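4. Can It Put the Fruit Away Yet?

4.1 Why we picked such a boring chore

When I tell people I work on household robots, they ask me one of two things. Either they want to know when they can buy one, or they want to know if it folds laundry. I used to launch into a long answer about perception and contact. These days I just say that we're trying to get fruit onto a plate, and then I watch their faces fall a little.

But I like the fruit chore a lot, and I want to use this section to explain why it took over a study that was supposed to cover the whole kitchen. Our first plan had wiping, stacking, pouring, sorting the utensils and a few more I've blocked out. We ran a small pilot on all of them and found that we couldn't say much about any of them. Each one failed in its own way, and with so few tries per chore we had a pile of stories and no numbers. So we cut it down. One chore, lots of kitchens, lots of tries.

The chore goes like this. There is a plate on the counter and there is fruit near it, on it, or both. The robot has to end with all the fruit on the plate, nothing on the floor, and nothing squashed. That's it. A person does this while talking on the phone and never thinks about it again. We allowed the robot as much time as it wanted up to a cutoff of 10 minutes, which felt generous when we wrote it down and much less generous once we started watching.

Fruit is nice for this because it comes in so many sizes and levels of firmness, and because every kitchen already has some. It also rolls. I can't stress the rolling enough! Block-stacking tests, which I grew up on, mostly let you put a thing down and trust that it will stay put. A round fruit on a smooth counter makes no such promise, and a gripper that brushes it on the way in has changed the problem before it has even started.

4.2 Where the examples come from

The policy we tested (we call it Redov, after a long naming argument that I lost) learns from people doing the chore with a two-fingered gripper held in the hand. No arm, no base, just a person and a pair of fingers. We collected 206 demonstrations of the fruit chore this way, all in kitchens that people cook in. I asked for this pretty stubbornly. We have a mock kitchen in the lab, and it's a fine mock kitchen, but it has one cutting board and a spotless sink and it has never met a grease spot.

My coauthor Torbjørn Öberg wrote the collection rules, and he kept them short. Leave the counter how you found it. Don't clear a space. Use the fruit you have. Don't swap out the bruised ones. I pushed back on that last rule, if I'm being fair to him, since I worried that soft spots would teach the policy to be timid. He pushed back harder, and the rule stayed.

Figure 1 gives a good feel for what a demonstration view has in it. The plate has seven fruits on it already, with four more in front of it on the mat, and the sizes go from apples down to a pair of little red ones.

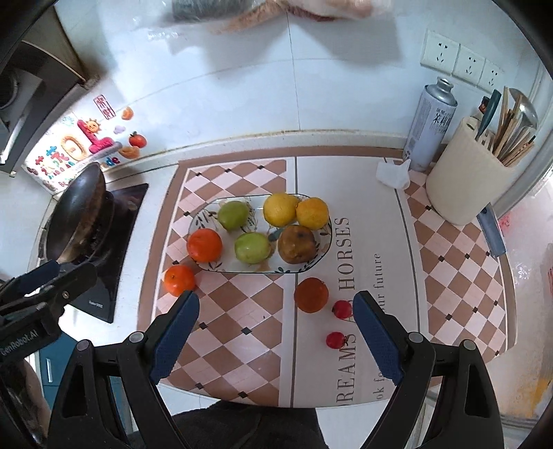

Figure 1. View from the hand-held gripper in one of the kitchens, fingers open. The mat is patterned and has large lettering across its middle. The pear at the front right of the plate is bruised, and the two smallest fruits are off the plate, near the right finger.

4.3 What makes this counter hard

I keep coming back to Figure 1 when I try to explain our results, so let me stay with it for a bit.

Start with the mat. Pink, tan and white diamonds with small black accents, plus the words DREAMS AND HORSES in big serif letters. It cheers me up every time. It is also a rotten background for any system that finds objects by looking for edges, because the mat is nearly all edges. An earlier version of our detector, a small network we called Vatada, had real trouble with patterned cloths. It would box a diamond and call it an object, or it would merge a fruit with whatever was printed under it. We ended up training it on a lot more tablecloths than I ever expected to look at in my career.

Then there's the plate. By the time seven fruits are sitting on an oval plate, the question has changed from "can you pick up a persimmon" to "where on earth does it go." People solve this by nudging. They'll set the new piece against an old one and let the two settle, or push the back row over with a knuckle. Our policy treats placing as a thing that happens at a point. It picks a spot, lowers, opens. If the spot is already half taken, it lowers anyway, and then we get to watch something wander off toward the edge.

The small red ones are the third problem. I'm not sure from the view whether they're cherry tomatoes or jujubes, and neither was the detector, though for this chore it doesn't matter what you call them. What matters is that two wide padded fingers coming down on something that small have to agree closely on where the middle is. With an apple you can be off by a good bit and the fruit will center itself as the fingers close. With a tiny one, being off by the same amount means you close on air, or pinch the edge and send it skating.

And the pear. It has dark spots, and a spotted pear may well be softer than it looks (or not, which is sort of the point). The green apples beside and behind it can take a firm squeeze. One grip force for everything won't do, and a camera only gets you part of the way to knowing which is which. We used a fixed table of grip forces by fruit type, which I'll admit was lazy. It had an entry for pear. It did not have an entry for pear that's been through something.

Beyond the mat there is the rest of the kitchen: a wok on the stove, a packed utensil holder, a cutting board leaning against it, a crumpled tissue, a tall gas canister. None of it is part of the chore. A person tunes it out. The arm has to keep its elbow clear of every bit of it, and our planner doesn't know that bumping a tissue is fine while bumping a canister is very much not fine. It gives both the same wide berth and sometimes runs out of room.

4.4 How the trials went

We ran 200 trials of the full chore with an arm on a rolling base, spread over 5 kitchens that were kept out of training. I was in the room for most of them. I'm going to stick to plain talk here, and the full breakdown is in the appendix.

The big, firm fruits went well. Apples in particular have stopped being interesting, and I say that with a lot of pride. If the counter was plain and the plate was mostly empty, I could look away and get coffee. A couple of years back I'd have been thrilled with that and written the whole paper about it.

Trouble came as the plate filled up. Early placements were calm, late ones were a gamble, and most of our failed trials failed near the end with one or two pieces left. This is maddening to watch. The arm does the same neat motion over and over, you start to relax, and then it sets a lemon on the shoulder of an apple. We had scored partial progress in the pilot and it made everything look rosy. Scoring the whole chore was a lot less kind, and I think it's the right way to do it. If I ask someone to put the fruit away and there's a lemon under the stove, the fruit isn't put away.

Small fruits were the other sore spot. The policy would miss, back up, look again and try the very same approach. One Thursday I watched it make the same bad grab until the cutoff hit, and I caught myself leaning to the side as if that would help. We've since added a rule that forces a different angle after a miss. It helps some, but it's a patch, and I'd much rather the thing had learned it from the demonstrations.

We also compared against Hao, our older scripted system, which uses no learning for its motions. On plain counters with big fruit the two were close enough that I wouldn't bet on either. On patterned mats Redov was clearly better, though a fair share of that credit belongs to the detector and its tablecloths.

4.5 So, can it do the chore?

Sort of, and slowly. If you have sturdy fruit, a roomy plate and nowhere to be, then yes, I'd let it loose in my own kitchen. For a crowded counter like the one in Figure 1, I'd want to stand next to it.

What I'd try next is nudging. We threw away most of the contact in our demonstrations when we cut them into tidy pick and place segments, and I now think that was our worst decision. All those little pushes and settles were sitting right there in the data. Torbjørn has started cutting them a different way, keeping the stretch just after the fingers open, and the first few runs look calmer to me around a full plate. It's too early for numbers.

The same cut might help on the shop floor too. Our partners at Dovley sort mixed parts into shallow trays, and they describe the same headache with the last few parts in each one. We plan to run both chores with the same policy and report them side by side, using the whole-chore scoring from Section 4.4.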